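New fingers for the Coveck cell

I spent this morning with Thắng Hứa at Atallah, where they're resetting the gripper on the Coveck cell — and wow, it's fussier than I expected! Every 1000 cycles the fingers come off, get wiped down and go back on. Then Thắng runs the whole approach in simulation, fingers open, block between them, before the real arm moves at all. He says it takes him around 20 minutes. I'd need a day.

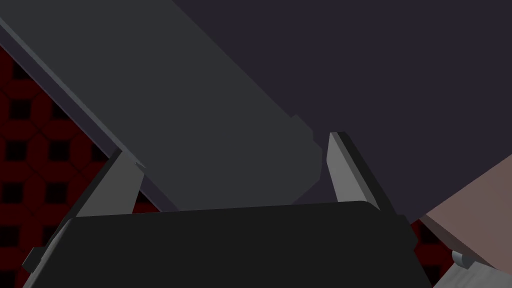
Next up: Nuvo's September open house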